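Skandden Cup

The Skandden Cup is a knockout competition for semi-professional and amateur soccer clubs. It is played from late winter to November and is open to any club with a ground that meets the league's minimum grade. Sixty teams enter in a normal season. The holders are Kpodo Athletic, who beat Flaleo Town 2–1 after extra time in the most recent final.

Format

The competition has six rounds, including the final. Four clubs, the semifinalists of the previous season, receive a bye in the first round, and the other 56 are drawn in pairs. The 28 winners join the four exempt clubs in the second round, which leaves 32 teams and an even bracket from there on. Ties are settled in a single match at the ground of the first club drawn. Replays were used in the early years but were dropped when clubs complained about the cost of midweek travel.

A match that is level after 90 minutes goes to extra time and then to penalties. Until the quarterfinals, clubs may agree to skip extra time, provided the referee is told before kickoff. Each team may name seven substitutes and use five. First-round and second-round matches are normally played on a Tuesday evening, and the later rounds on weekends.

History

The cup was first played as a preseason tournament between eight clubs along the river valley. It took its present name from the village of Skandden, where the first three finals were held on the public recreation ground. Entry was widened after the valley league merged with its coastal neighbor, and the final was moved to the larger ground at Flaleo.

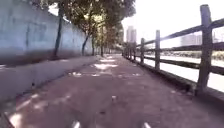
Issa Yammine

Flaleo Town dominated the first decade after the merger and won the trophy five times, with the same back four in three of those finals. Their run ended in a semifinal at Kpodo, where they led 3–0 at the break and lost 4–3. The match is still the only one in the later rounds in which a team has recovered from three goals down.

The competition was suspended for one season when the league could not find enough referees. It returned with fewer midweek dates and a rule that each entering club must put forward one trainee official. The rule is still in force, although clubs in their first season are exempt.

Trophy and sponsorship

The trophy is a two-handled silver cup on a black base, 46 centimeters high. Winners keep it for a year and receive a small replica. The original base ran out of room for engraved names and was replaced – the old one is kept in the clubhouse at Skandden.

For three seasons the tournament was known as the Resell Cup under an agreement with Resell, a secondhand sporting goods chain. The older name stayed in common use among supporters, and it was restored when the agreement ended.

Records

The most goals scored in one season of the competition is 139, in the year before the penalty rule was introduced. The biggest win in a final is Flaleo Town's 6–0 defeat of Skandden Rovers. Rovers have reached four finals without winning any of them, the longest such record of any club.

The highest attendance at a final was recorded at the first one played in Flaleo, when kickoff was put back by 20 minutes to let the crowd in. No official figure was published for any final held at Skandden, where admission was free.

See also

Valley and Coast League
Flaleo Town
Kpodo Athletic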